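2023-02-20

I've been trying to learn Italian again. Again being the important word there, as I had a go at school, a go when I was twenty-three with a set of cassettes from the library, and a go last June that fizzled out somewhere around the past tense. This time I've got a system (I always have a system) and I wanted to write it down while I'm still keen on it!

The system is this: seven new words a day, every day, written in an actual notebook with an actual pen. I know there are apps. I've had most of them on my phone at one point or another and I get completely sucked into keeping my streak going and forget that I'm meant to be learning anything. I once kept one up for 200 days and then couldn't order a coffee without going pink. So, notebook. It's a Vetico one with squared paper, which I bought because the cover was a nice green, and the squares are a bit small for my handwriting but I'm getting used to them.

I do my seven words over breakfast. Italian on the left, English on the right, and then in the evening I cover up the left side with a postcard and see what's stuck. Usually it's four or five. The ones that don't stick go to the top of the next day's page, and some of them have been going to the top of the page for weeks now. I cannot keep hold of the word for spoon. Fork, no trouble. Knife, lovely. Spoon just slides straight out the other side of my head.

The other half of the system is a class. It's six of us in the upstairs room at Arell, which used to be a shoe shop and is now a sort of café with evening things going on, and we work our way through an old textbook called Morelli that I've grown really fond of. It's from the days when textbooks had a story running through them, so there's a family who are forever missing trains and asking each other where the umbrella is. I can now say "the umbrella is under the chair" with great confidence. I've yet to need it, but you never know.

What I like about the class is how much of it is just talking rubbish very slowly. We get a topic and off we go, and you find out what you can say, which is nearly always different from what you'd want to say. I told everyone that my brother is a cupboard. I was trying to say he's tall. It's also very good for making you drop your standards, and I mean that kindly, because I'd got it into my head that I shouldn't open my mouth until the sentence was perfect. The family in Morelli don't wait till it's perfect. They'd never find the umbrella.

Food words are what I'm on this fortnight and they're easily my favourite so far. You get a lot for free from menus, for a start. I went through the bread page in one sitting and was so pleased with myself that I skipped ahead to fruit, where I promptly got in a muddle with the citrus. Arancia is an orange and mandarino is a mandarin, fine, but then limone and lima and cedro, and I'd never even heard of a cedro in English.
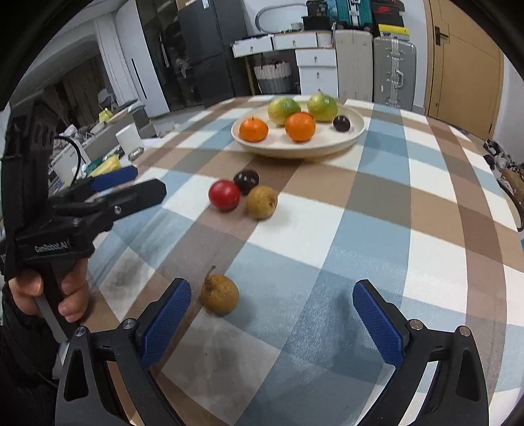
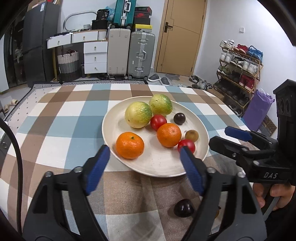
Plurals are where I come unstuck. Un mandarino, due mandarini, all very sensible, and then pomodoro goes to pomodori and I think right, I've got this, and then along comes uovo, which is masculine when there's one egg and feminine as soon as there are two. Le uova! I read that out in class and had to put the book down for a minute. I've drawn a box round it in the notebook and there's a whole page at the back now for words that misbehave. Braccio is on there, and dito, so it's eggs and arms and fingers so far.

Listening is still dreadful, I should say. I tried a radio programme and caught "good evening", "rain" and possibly "bishop". Somebody at class suggested watching cartoons, so I've been trying one called Skunderura, which is for small children and has a badger in it, and even the badger is too quick for me. I put it on while I'm ironing and let it wash over me. Every so often a word pops out that I wrote down that week and I shout it at the telly.

I'm on word 718, by the way, going by the notebook. Tomorrow's page starts with spoon. Cucchiaio. I had to go and look it up to type that.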